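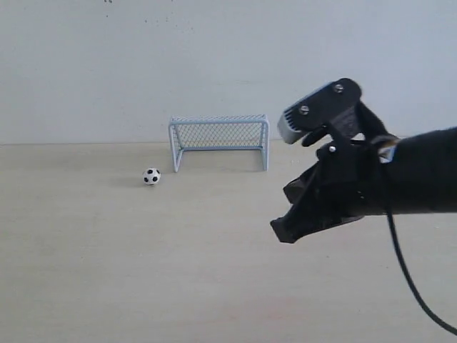
*Ball-to-goal bench, student manipulation project, Sodstead.*

# Visit notes: Sodstead open afternoon, April

The manipulation project occupies the last bench on the second floor, past the machine shop. Visitors were let in from 2 p.m. in small groups. I stayed for two rotations.

The task is simple to state. A miniature soccer ball is placed somewhere on the tabletop, and the arm has to pick it up and release it inside a wire goal. The ball's start position changes between attempts. The goal is also shifted by hand every so often, so a fixed trajectory is of little use.

The students work in two subgroups. Hajdu handles grasping and Prerka handles placement. Their logs are kept separately and merged at the end of term. The combined log stood at 2413 attempts on the day of the visit. Of these, 332 were recorded after the most recent change to the release height, and 263 of the 332 are marked as goals. The remaining attempts are sorted by failure type:

- ball rolls before the jaws close
- ball released short of the goal mouth
- gripper contacts the crossbar or net

The first type is the most common. A sphere on a smooth top gives very little margin for lateral error, and the current approach comes in low from the right. Hajdu wants to try a steeper approach angle. Prerka objects that it would cost reach on the far side of the goal.

Cable routing was raised by a visitor. The students have it on their list, behind recalibration.

The term ends with a comparison run against the Nakent team, using the same ball and goal dimensions. Scoring rules were still in draft. A copy was pinned by the door, with the section on rebounds left blank.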